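Drellon Workshop Notebook
Bench 2, Monday, evening session
Project: Stasari hand-held gripper, cup uprighting 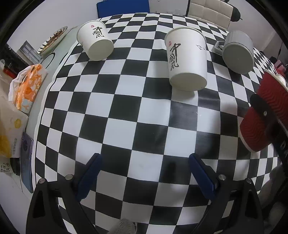

Bench 2, checkerboard cloth. Paper cups and ceramic mug on their sides, bases toward the operator; gripper open.

Purpose. To establish whether the hand-held gripper can grasp a cup lying on its side and set it upright without a second hand. The arm build will use the same jaws, and the grasp should be settled before the wrist is assembled.

Setup. Jaws as built last week, black printed arms with the dark blue finger pads. The pads were recut in the softer Lins sheet; the previous set left marks on paper cups. All screws were tightened before the session. The wide lens remains in place. It bends the squares of the cloth considerably toward the edges, and the calibration file from August no longer applies, as the bracket has been moved.

Procedure. Each attempt begins with the jaws fully open above the cloth. The operator closes on the side wall, lifts, rotates the wrist and lowers the base to the table. A recording is stopped at 40 seconds whether or not the cup is standing. Files are saved to the Wement drive, beginning at 647.

Notes.
The white paper cups require a light squeeze close to the base. Gripped near the rim they fold, and the rotation is lost.
The ribbed mug is the difficult item. The pads seat well across the ribs, but when the handle lies against the cloth the mug rolls before the jaws have closed. Approach from the side opposite the handle.
Trigger return is slow. The spring is probably too weak for the new pads, which are thicker – the 500 g spring in the parts drawer should be tried first.

Outstanding.
Repeat the lens calibration before any further recordings are used for measurement.
Print a spare left arm; a fine line has appeared near the pad mount and may be a layer split.
Members using the bench are requested to leave the cloth where it is taped until file 647 and those following have been reviewed.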